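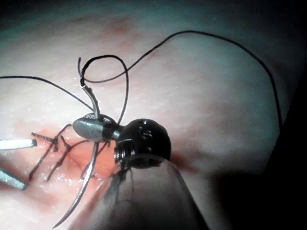
A curved steel suture needle held in a metal jaw.

FOR IMMEDIATE RELEASE
Sun 19 May

Tamihana Day Surgery Center to Add Saturday Operating Lists in September

PURNON – Tamihana Day Surgery Center will begin operating on Saturdays in September, the center announced today. The change applies to adult patients having hernia repair, hand surgery, and the removal of skin lesions. All three are same-day procedures, and patients go home the afternoon of their surgery.

The center carried out 2,912 procedures last year, all of them Monday through Friday. At the end of April, 1,217 people were on its waiting list. Of those, 106 had turned down at least one weekday appointment and asked to be called again, most often citing work shifts or the lack of a ride home.

"We asked people why they said no to a date, and the answers were pretty ordinary," said Angus Tapsell, director of Tamihana Day Surgery Center. "They drive a school bus, or their daughter can only get off work on the weekend. Patients can't go home alone after sedation, so that second schedule matters as much as their own."

Saturday lists will run from 7:30 a.m. to 2 p.m. in two of the center's operating rooms. The front entrance will open at 6:45 a.m. The recovery area will stay open until the last patient has been discharged. Weekday hours will not change.

The center is hiring nine people to cover the added day, including four operating room nurses, two recovery nurses, two sterile processing technicians, and one front desk clerk. Current staff may apply for Saturday shifts but will not be required to work them. Surgeons who already have weekday privileges at the center will be able to request Saturday time starting in July.

Scheduling

Patients already on the waiting list do not need to call. The scheduling office will write to everyone who qualifies and ask whether they would like to be considered for a Saturday date. Choosing Saturday will not affect a patient's place in line for a weekday date, and patients may change their choice up to ten days before surgery.

Pre-surgery phone calls will be made on Thursday afternoons for Saturday patients. Lab work, when a surgeon orders it, must still be done on a weekday, either at the center or at the Purnon clinic on Mill Street.

Patients will pay the same facility fee on Saturdays as on weekdays. Insurance approval works the same way, although patients should allow extra time for it, as most insurers' offices are closed on weekends and questions that come up on Friday may not be answered until the following week.

Parking and transportation

The north parking lot will be free to patients and their drivers on Saturdays. The south lot is closed on weekends and will remain so. Firix, the shuttle company that serves the center during the week, has agreed to run two Saturday morning trips from downtown Purnon and two return trips in the afternoon. Seats must be reserved through the scheduling office by noon on Friday. Shuttle riders still need an adult to travel home with them.

"Almost a third of our patients come from outside the town limits," Tapsell said. "The shuttle won't reach all of them, and we're still talking with the county about the western route."

The center will review the Saturday schedule after six months. Cataract surgery and pediatric procedures are not part of the plan at this stage.

About Tamihana Day Surgery Center

Tamihana Day Surgery Center is an outpatient surgical facility in Purnon. It has four operating rooms and a 14-bed recovery area, and does not provide emergency care.

Media contact: Communications Office, Tamihana Day Surgery Center, weekdays 9 a.m. to 4 p.m.

###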